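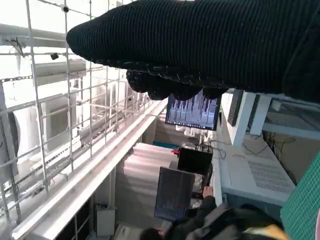
White wire grid panel, with shelves and furniture at a tilt

About Prindeo

Prindeo is a bookkeeping and payroll office in Sindton. Benedetta Marino opened it with one client, a bakery, and we now handle the accounts of 274 small businesses. Last year we filed 1,321 payroll returns.

Most of our clients are shops, cafes and building trades. We charge a flat monthly fee – there is no extra bill for phone calls. New clients can start in any month, though February is our busiest. 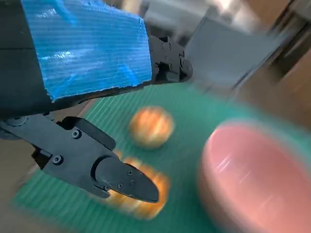 Visit the office

We are at 89 Arnaud Street. The door is open until 5:30 p.m. Parking is behind the building.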